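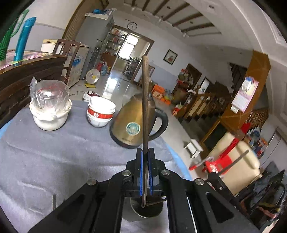 How to remove limescale from an electric kettle

In our town the water is very hard. When I moved to Stirham I did not know this word, hard water, and I thought my new kettle was broken. After one month the bottom had a white crust, and small flakes were swimming in my tea. My neighbor Kelly Hulme explained to me that it is only limescale, and that it can be removed with things from the kitchen. I have done it many times now, and I write down my method for other people who have the same problem.

What you need

Citric acid powder, 15 grams for one liter of water. In the supermarket you find it near the baking things or near the cleaning things. It is the same substance, but please check that the package says food grade.
A soft sponge or an old cloth.
A wooden spoon, if the crust is thick.

White vinegar works also. Use one part vinegar and two parts water. I used it in the first year, and I stopped because the smell stays in the kitchen until the evening.

Step 1. Empty the kettle

Unplug the kettle and let it become cold. Pour out the old water and rinse once, so that the flakes that are already free go away. If your kettle has a small filter in the spout, take it out and put it in a cup. You will clean it separately.

Step 2. Heat the water

Fill the kettle with clean water to the middle. Do not fill it to the maximum line. Switch it on, and switch it off before it boils.

Step 3. Add the citric acid

Unplug the kettle again. Put in the powder slowly, one spoon after the other. It will make foam and a hissing sound, and with too much powder at once the foam can come over the top. Keep your face away from the opening. Pour a little of this hot liquid in the cup with the filter.

Step 4. Wait

For a thin white layer, 15 minutes is enough. For a thick crust I leave it one hour. Put a note on the kettle if you live with other people! Leonie Rothe, my flatmate at that time, once made coffee with it and she still talks about this coffee.

Step 5. Clean and rinse

Pour the liquid into the sink. Wipe the inside with the sponge. If some pieces stay on the bottom, push them gently with the wooden spoon. Never use a knife or steel wool, they make scratches, and in the scratches the new limescale holds even better.

Rinse three times with cold water. Then boil one full kettle of fresh water and throw it away. Taste a little of the next one. If it is sour, boil and throw away once more.

The outside

The outside needs only a damp cloth and one drop of dish soap. Dry it well after, especially on a shiny surface, or you will see every drop. Do not put the kettle under the tap from the outside, and never put the base in water.

How often

I do it every four weeks, in summer a bit less. If your water is soft, two or three times in a year will be enough. It helps also to empty the kettle in the evening and leave the lid open during the night.

If the spots are brown and not white, it can be rust or minerals from old pipes. Citric acid removes also many of these, but if they come back after some days, look in the manual or ask the seller.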